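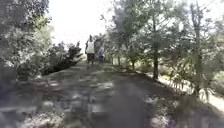
Third week of the rover build in the Deswood shared workshop. We call it Kotian. It should follow a path alone, slowly, and stop for people.

The old chassis was bending at the back axle. Subbarao Shenoy cut me a new plate on Saturday and the wheels stand straight now. Thank you Subbarao!

Next job was the motor driver. I had two wires in the wrong order, so left was right and right was left. It cost me one whole evening to find it.

Weight with battery is now almost 47 kilos. More than I wanted – the steel plate is heavy, but I will keep it.

Path following in my code is simple. It looks for the edge between ground and plants on both sides, and steers for the middle. Shade is the difficult part. A dark patch can look like a bush to it, and then it wants to turn.

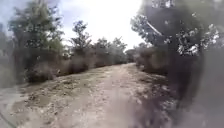 Which motors do you use?

Two geared ones from Muveck, the 200 watt type, one for each side. The back wheels only roll.

Still on the list: a proper cover for the electronics, a louder buzzer, and a stop button which I can reach without bending. Also the cable to the left motor is too short again.

If somebody near Brundale has a spare charger for this kind of battery, please write to me.

We use cookies to improve your experience. Accept | Settings

Contact | Back to top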